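Hajar Bensaid
Thread on what we've been up to since April, because I keep getting asked and I'm finally allowed to talk about it!

1/ Kittipong Nilsuwan and I wanted to know how few demonstrations a gripper policy needs before it can cope with food shapes it never trained on. Long ones, round ones, boxy ones. The project is called Drundano (his pick, I lost the vote).

2/ Our starting point was 700 demos, every one of them recorded by hand. My wrist has opinions about this. Then we retrained on smaller and smaller slices and ran the same 104 test picks each time.

3/ Long things are my favorite case. Grab a cucumber near one end and you've got all that length swinging around above your fingers, and the wrist camera only sees part of the story.

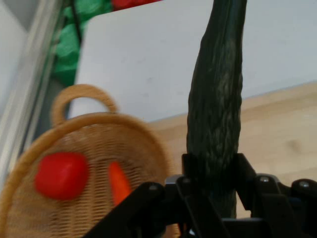 Last edited 7 July 2019

4/ So the trick (Kittipong's, I just yelled "try it!") is to have the policy guess the object's long axis as a side task while it learns to grasp. One extra output, same images, no new labels from us: we get the axis from the gripper pose in each demo.

5/ Result: with the side task, a quarter of the demos matched the full set on long shapes. I reran it with 7 different seeds before I let myself get excited. It held up!!

6/ Round stuff barely improved, and I think that makes sense, there's no long axis to guess. Boxy stuff is all over the place and we don't understand why yet.

7/ Still to do: 21 new objects, then the same tests on the second arm over at Haworth. If you've tried pose side tasks on soft or bendy objects, please reply, I want to read everything.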